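Reading time: 7 minutes

Section 4: Setting up the dish rack and drying the small stuff

By now you should have the sink side sorted (that was the last section, and if you skipped it, go back and at least read the bit about the plug). This section is for the bench to the right of it: where the rack goes, how to load it, and how to keep it from turning into the place where everything in the house goes to live.

I've set up more of these racks than I ever planned to. I wrote the first version of these instructions for the share house on Pacheco Street, where So-ying Shek and I had one short bench between two of us and a great many bowls. Tsz-kin Chien has since added his corrections, mostly about knives, and I've kept the ones I agree with. The guide is now used in the other Zandbridge flats as well, so if your bench is a slightly different shape, use your judgement.

Last revised April 1, 2025.

What you need

- A wire dish rack, the plain coated kind, with a lower basket area and upright slots for plates
- A tray or a folded tea towel if your rack has no tray of its own
- Two tea towels, one for hands and one for dishes, and please decide which is which
- A cloth for the bench
- Your everyday bowls and plates

You don't need the rack with the cutlery caddy, the glass holder, the chopping board slot and the extendable arms. We had one from Plarkora for a while and it took up most of the bench. I gave it to my cousin, who has a much bigger kitchen and seems very happy with it.

Note: if your rack has come flat-packed, clip the plate section in before you wash the thing. Doing it with slippery hands is miserable!

4.1 Clearing and measuring the bench

1. Take everything off the bench. Everything, including the toaster and the mail.

2. Wipe the surface with warm soapy water and then again with a clean damp cloth. Go right into the corners where the bench meets the wall, and run the cloth along any metal edging strip. Crumbs collect there and then they get wet and then you've got paste.

3. Let it dry properly. A rack put down on a damp bench traps the water underneath, and on some surfaces you'll get a ring.

4. Measure the spot where you want the rack. Our old one needed 400 mm along the bench and 300 mm front to back, and I like a hand's width on top of that so you can get your fingers round the end to lift it.

5. Check what's overhead. If there's a cupboard, open the door and see whether it clears a dinner plate standing upright in the rack. I have chipped two plates this way.

Caution: keep the rack well clear of the stove. The coating on the wire softens if it gets hot enough, and once it's gone sticky it never comes good.

4.2 Putting the rack down

1. Set the rack toward the back of the bench, with the taller plate section furthest from you. You want the low part close to hand for bowls and cups, and the plates out of the way behind. If you put the tall part in front you'll be reaching over wet plates all evening.

2. Push down gently on each corner. If it rocks, one of the feet is bent. You can usually bend it back with your hands — slowly, a little at a time — but don't use pliers on coated wire because they'll bite through to the metal.

3. Put your tray or folded towel underneath. If you're using a tray with a lip or spout, the spout goes toward the sink. (I know. But I've walked into three kitchens where it pointed at the wall.)

4. Slide the whole lot back until it's close to the wall, then bring it forward a finger's width. Air needs to get behind it, and so does your cloth.

5. Leave the front half of the bench free. It's your landing area, and 4.3 depends on it.

Note for left-handers: mirror all of this if your sink allows it. So-ying is left-handed and put up with my arrangement for most of a year before mentioning it.

4.3 The landing area

This is the part people skip, and it's the part that made the most difference at our place. Between the wash and the rack you want a bit of clean, clear bench where things can sit for a moment. You put the bowls there, you look at them, you decide where they're going. Without it you end up jamming things into the rack in whatever order they come out of the suds, and the last pot has to balance on top.

1. Put small bowls down the right way up first, so you can see inside. Porridge hides, and so does egg.

2. If a bowl's clean, it goes to the rack. If it isn't, it goes back in the sink. Don't scratch at it with a fingernail, just put it back.

3. Keep bowls side by side on the landing area and don't stack them wet. Plastic ones are terrible for this. They form a seal, and you'll be running the outside one under the hot tap trying to get them apart.

4. Nothing stays on the landing area overnight. When the washing up's done it should be bare.

Tip: we went over to bright plastic bowls for snacks and for cracking eggs into, and gave each person a colour. It settled a lot of arguments. You can also find them from across the room, and they bounce. Cheap ones are fine. Just don't put them through the microwave unless it says on the base that you can.

4.4 Loading

1. Plates first, big ones toward one end, small ones toward the other. One plate to a slot. If your plates are deep or have a wide rim, skip a slot between each, otherwise they lean together and the touching bits stay wet.

2. All plates face the same way. It doesn't matter which way, as long as everyone in the house knows.

3. Bowls next, in the low part. Tip each one so it leans on the one before it and the water can run off the rim. Flat upside down on the wire is all right for wide shallow bowls, but deep ones will hold steam and come out foggy.

4. Cups and glasses go in last and come out first.

5. Lids stand up in the plate slots. Lids from plastic tubs will try to fall through the gaps, so lean them against a plate.

6. Sharp knives never go in the rack. Wash, dry, put away, straight away. This one is Tsz-kin's, and he has the scar to back it up, so it's staying in.

Caution: don't hang heavy pans off the upright section. It's made to hold plates steady and that's all. A cast iron pan will pull the whole rack over, and anything on the front of the bench goes with it. Dry heavy pans by hand or put them back on the stove for a minute on low.

Note: our rack holds 14 dinner plates at a pinch. I wouldn't. Past half full, nothing dries.

4.5 Unloading

Do it in the morning while the kettle's on. It takes about 4 minutes, I've timed it, and I used to put it off for days.

1. Start with whatever's lowest. If you pull the plates first the wire springs a bit and flicks water on the bowls.

2. Feel the underside of each piece. The foot ring on the bottom of a bowl always holds a bit of water, and it'll drip down the inside of your cupboard. Give it one wipe.

3. Nest the bowls only once they're properly dry, largest at the bottom.

4. Lift the rack, tip out the tray, wipe under it, put it back.

5. Look along the edge of the bench by the wall. Little things end up there: bread clips, twist ties, a bit of pasta. They roll behind the rack and stay until someone moves it, so pick them up while you're there.

4.6 Looking after the rack

Once a week, wash the rack itself. In the sink, warm water, detergent, an old toothbrush for where the wires cross. White coating shows everything, and I've come to like that about it — with the black one we had before, you had no idea until you ran a finger along it.

If you live somewhere with hard water you'll get a chalky film. A cloth soaked in white vinegar, laid over the wires for a quarter of an hour, shifts it. Rinse well afterwards.

Check the feet and the ends of the wires for splits in the coating. A small split will rust, and rust marks are a nightmare on a pale bench. You can buy dip-on caps for the ends. I used the Altero ones in December and they've stayed put so far, though I had to trim one to fit. If the coating's gone in the middle of a wire, where plates rest, I'd replace the rack.

Troubleshooting

Plates still wet in the morning: too many in there, or the rack's hard up against the wall. Open a window if you can.

Rack creeps forward when you load it: the tray is wet underneath. Dry both surfaces, or put a square of non-slip matting down.

Bowls slide off each other: you've got a steep-sided one at the start of the row. Swap it for a shallow one and lean the rest on that.

Smell: it's the tray. It's always the tray. Hot water and bicarb, and stand it on its edge to dry.

Somebody keeps leaving a single wet teaspoon in the bottom: I have no fix for this. If you find one, please write it in the margin of the house copy.

Before you go on to Section 5 (the cupboard under the sink, bring gloves), run through one full wash with just a couple of bowls and a plate or two. Get used to reaching for the landing area first and the rack second, and shift the rack along a bit if your elbow keeps hitting the wall.
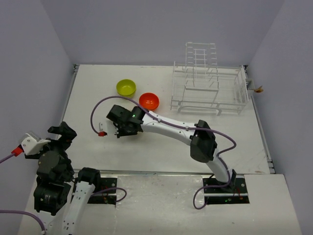

Once that feels comfortable, do a proper dinner's worth, and leave the tea towel for dishes hanging where you can reach it without dripping across the floor.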